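Flornside water point: where things are, plus a moan

12 December 2018

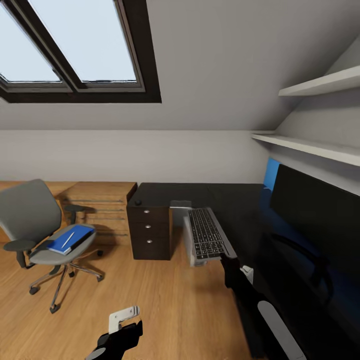

Skylight and a pair of white shelves under a sloping ceiling.

Quick one before the battery goes. Three people have asked me on the towpath this week what's happening with the tap and I've given three slightly different answers, so here it all is in one place and I can just point at it.

Short version. The water point and the Elsan at Flornside are both shut from the end of the month. Notice went up on the door, laminated, cable-tied. Says "rationalisation of facilities". No reopening date. The notice says to use the services at Futcombe instead.

Futcombe is nine miles away. Nine miles and a lock flight, and that flight has a winter stoppage on it for most of January. So in January you can't get to Futcombe at all from this side. Whoever wrote the notice had presumably not looked at the stoppage list, which is published by the same office.

Going the other way it's the Campbell yard, who are lovely, and have a tap, but it's a private tap for customers and they're closed Sundays and most of the week between Christmas and New Year. They've said they'll let boats fill up if they buy something. Fair enough. I bought a fan belt I didn't need. Not sure how many fan belts I can own.

For anybody reading who doesn't boat. We have a tank in the bow, ours holds enough for two of us for just under a fortnight if we're careful, which means navy showers and washing up once a day. When it's empty it's empty. There is no mains. You take the boat to the tap, or you take containers to the tap and bring them back along the mud. Same with the toilet. Cassette, sealed, two of them, and when both are full you have a problem and it's not one you can put off till the weekend. I won't go on.

We're 60 foot, so it's not like nipping out in the car. Untie, wind at the winding hole if we're facing wrong, down to the tap, wait your turn, fill (slow, the pressure at Flornside has always been shocking), then back and hope your mooring hasn't gone. That's most of a short winter day. And that's with the tap where it is now. To Futcombe and back is two days minimum in December light, more if it's blowing.

Anyway. What's been done so far.

The petition. It ran from June, when the first rumour went round, to the middle of October. Paper copies on three boats, one in the chandlery and one in the pub by the bridge. 287 names at the end. Plenty of those aren't boaters at all, which pleased me, there's dog walkers on there and the people from the cottages, who use the bins by the service block and didn't know those are going aswell. It was handed in at the area office in a plastic wallet. We got a letter back saying our views would be "fed into the process". The process had by then been finished, as far as anyone can work out from the dates.

The reasons. I've now heard four. First it was vandalism, but the door was broken once, two winters ago, and mended. Then it was usage being low. I asked how usage was measured and was told by observation. Somebody came and looked, on a weekday, in the rain. Then it was the sewer pipe, which runs under the field behind and apparently collapsed a bit (a bit?). And then on the phone last Thursday it was the cost of the whole lot together. The pipe I do believe. There's been a smell. If it's the pipe then say it's the pipe, and shut the Elsan and leave the tap on. The tap has nothing to do with the sewer. It comes in from the road side. You can see the stopcock cover.

That's the bit I'd push on if you're writing in. Keep it simple. Leave the tap on. It's one tap, it costs them next to nothing, it takes no staff, and it's the half of the closure that hurts most in a cold snap. I think we lost some ground early on by asking for everything. New block, new doors, light on a sensor, pressure looked at. All reasonable but it let them come back with a big number and shake their heads at it.

The big number, by the way, nobody has shown us. I've asked for it in writing. Will post it if it comes.

Things people have suggested, in no order, with what I know:

Water boat. There used to be one, years back, before our time. The fuel boat already comes through every few weeks and I did ask. No. Not set up for drinking water, needs a separate tank and it'd have to be tested, and the insurance is different. They were nice about it. Still doing coal and diesel as normal, card payments now too, minimum still applies.

The farm. Has a standpipe by the gate, and has very kindly let a couple of boats use it in an emergency. Please do NOT all turn up there. It's on a meter and it's their milking parlour supply. I'm only mentioning it becuase it's already on the Facebook group and I'd like people to be sensible. If you do use it, knock first, leave some money, shut the gate.

The village hall. Outside tap, locked off with one of those square keys. Was going to ask. Haven't. Somebody else ask.

Moving off altogether. A few have gone already. Two boats from up by the bend went last week, heading for Trelis marina on winter moorings. I looked at Trelis for us and it's tempting, hot showers, bollard with electric, a tap every second boat. But it's three months up front and you pay for the length of the pontoon and not the length of your boat, which for us is a fair bit more again. Plus I'd be driving to work the long way round. So no, we're staying put, and if we run out we run out.

What we're doing ourselves. Bought six more of the flat containers, the ones that stack, and a sack truck with fat tyres off a woman clearing out her garage. Did a trial run on Sunday. Two full ones per trip is the limit on that towpath in its current state, three and it tips. 20 minutes each way loaded if the mud's not frozen. I've put a bit of hose and a cheap pump together so I don't have to lift them up to the filler, and that works, mostly, there's a joint that weeps. Also rainwater off the roof for the floor and the plants and the dog's feet. Not for drinking obviously. Filter jug for the containers and we boil it anyway.

Cassettes. We bought a third. That's all I'm going to say about that.

Biggest worry isn't us anyway, we're fit enough. There are boats along here with people on them who can't push a sack truck through mud and can't work a flight of locks single handed. At least four I can think of. I put that in my letter and I'd ask you to put it in yours, in general terms, no names or boat names please, people don't want their business on a desk at the area office. There's meant to be an equality assessment done before a closure like this. I asked for a copy and got a link that goes to the home page. Asked again. Waiting.

And don't let them tell you it's only the liveaboards. The hire boats stop at Flornside in summer, I've queued behind them. Full tank Friday, half of it gone by Sunday, then round the hose they all stand reading the instruction sheet. If the tap's off in June then every one of those boats is going to be arriving at Futcombe, which has ONE tap, and a space in front of it that fits one boat and a bit. I'd like to see the usage observed then.

Meeting. There's one. Upstairs room at the pub, a week on Friday, half seven. Somebody from the area office has said they'll come, or send a person. I'd rather we didn't shout. I know. But the last one turned into forty minutes on dredging and then a row about the visitor moorings and by the time we got round to the block half the room had gone downstairs. So: tap first. Tap, then bins, then the pipe. Dredging can have its own evening.

If you can't get there send me a line or stick a note through our hatch and I'll read it out. Keep it short, I've got a cold.

Letters go to the area office, same address as on your licence reminder. Email does work but you get the auto reply and then silence. Paper seems to get logged. Put "Flornside services" at the top, and your index number if you've got one, and say how often you fill up there. If you're not a boater say how often you walk past or use the bins, it all counts as usage as far as I'm concerned.

Other bits while I'm on:

Tree down past the second bridge, reported, you can get round it on the offside if you go dead slow. We touched something there but nothing came up on the prop.

Stove glass went again. Third this year. It's the same corner every time so I think the frame's warped, may have to bite the bullet and get a whole door. If anyone's scrapping a stove shout.

Somebody's left a good rope on the lock landing, blue, spliced eye at one end. It's on our roof if it's yours.

Tank's at roughly a third as of this morning. Going down to fill up tomorrow if the wind drops, so if you want your containers done have them on the bank by nine with your boat's name on. And lids. Last time two had no lids.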